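Buying and Budgeting for Hand-Held Gripper Kits: Your Questions

Last reviewed in April. These answers are for site leads and budget holders who are planning a collection room for the first time, or adding stations to one they already have. Prices are what we currently charge or pay, before VAT, and they do change. Check with the Vovmont purchasing desk before you put a figure in a proposal.

What do I get in a standard kit?

The Pesora kit is one pair of hand-held grippers, one for each hand, with a camera fitted to each, two marker cubes, cables, a spare set of finger pads and a carry case. It does not include the backpack, the recording computer or any furniture. People often miss this when they compare our price with a quote from elsewhere, so look at the parts list and not only the total.

How much is a kit?

A pair of grippers with everything listed above is £2449. The backpack and recording computer are sold together as a separate item at £721. A working station for one operator needs both.

Can I buy a single gripper?

Yes, as a replacement for one you already own. We don't sell them singly to new sites. Nearly all the tasks people collect need two hands, and sites that started with one gripper came back for the second within a few months and paid carriage twice.

How many stations should I plan for?

Work from the number of people who will be collecting at the same time, not the number on your rota. Then add one spare kit if you have up to four stations, and two if you have more. A spare can be shared between rooms in the same building. It can't sensibly be shared between sites.

How big a room do I need?

Bigger than most people first think. Operators stand, turn and walk between tables, and they do it with equipment in both hands. Leave a clear walkway behind every table wide enough for two people with backpacks to pass. A long room with windows at one end is fine as long as the overhead lighting covers the whole floor. Shelving is best kept against the walls or used to divide one working area from the next. 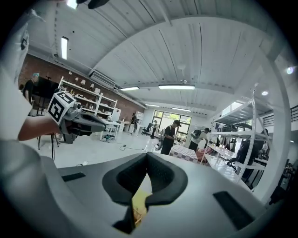 If you have a choice between two small rooms and one large one, take the large one. You will need fewer supervisors and fewer duplicate props, and one set of chargers will do. The only good reason for separate rooms is noise, and that only matters if you are recording sound.

Do I need special tables?

No. Ordinary office or folding tables are fine if they don't wobble. Budget for a few different heights and surfaces, and for tablecloths in several colours and patterns, because varied backgrounds are useful in the recordings. Cloths are cheap and wear out, so treat them as a consumable.

What about props?

Put aside £338 per station for the first round. That covers household items of the usual sort: kitchenware, baskets, clothing, boxes, stationery, soft toys. Buy from ordinary shops and keep the receipts together. Please don't order props through the Ginting catalogue unless the task sheet asks for a specific item, as the handling charge can be more than the item itself.

After the first round, most sites spend much less. Things get broken or lost, and some tasks use up what they are given, but the shelf you built at the start will carry on being useful.

Is mains power a problem?

It can be. Count your wall sockets before you sign for a room. Chargers, screens and computers fill them quickly, and older buildings tend to have them all along one side. Extension leads across the floor are common during set-up. For a permanent room you should budget for cable covers or have an electrician add sockets. Ask the landlord first, in writing.

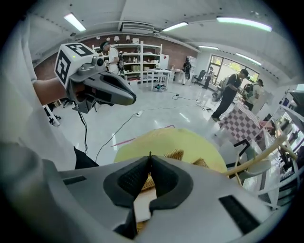

Two grippers in use, with cables and power strips on the floor between the work areas.

Do the marker cubes need replacing?

Now and then. The printed faces get scuffed in cases and on shelves, and a cube with a damaged face should be taken out of use. Replacement cubes come in packs of four. One pack per six stations is enough for a year at most sites.

How long do the finger pads last?

It depends on what you pick up with them. Cloth and plastic are easy on pads. Rough ceramics and anything with a sharp rim are not. We suggest one spare set per gripper at the start and a check of your stock at the end of each month. Pads are ordered in bags, and a bag of 100 will only make sense for a very large site.

Should we lease instead?

Leasing is arranged through Kuvden and is worth asking about if your project has a fixed end and is shorter than nine months. Beyond that, buying works out cheaper, even allowing for repairs. Leased kits must go back with their original cases. Cases do go missing, and you will be billed for them.

What is the lead time?

Roughly five weeks for kits and two for spares. Orders of more than ten kits are sent in batches, and you can choose which site receives the first batch. Furniture and props you can usually have within the week, so order those last. Otherwise you will be storing tables in a corridor.

Which costs do sites forget?

Insurance, mostly. After that it is storage drives, courier costs for returning faulty units, and heating or cooling. A room full of people and computers gets warm, and if there is no air conditioning you may need portable units in summer. Allow for cleaning too.

Can we use money from this year's budget for a room that opens next year?

For equipment, yes, if it is delivered and signed for before year end. For rent and deposits, no. Building work depends on who owns the building, so ask before committing.

Who approves the order?

Anything up to two stations can be approved by the site lead. Above that, send the room plan, socket count and staffing numbers with the order form. Forms without a room plan are sent back.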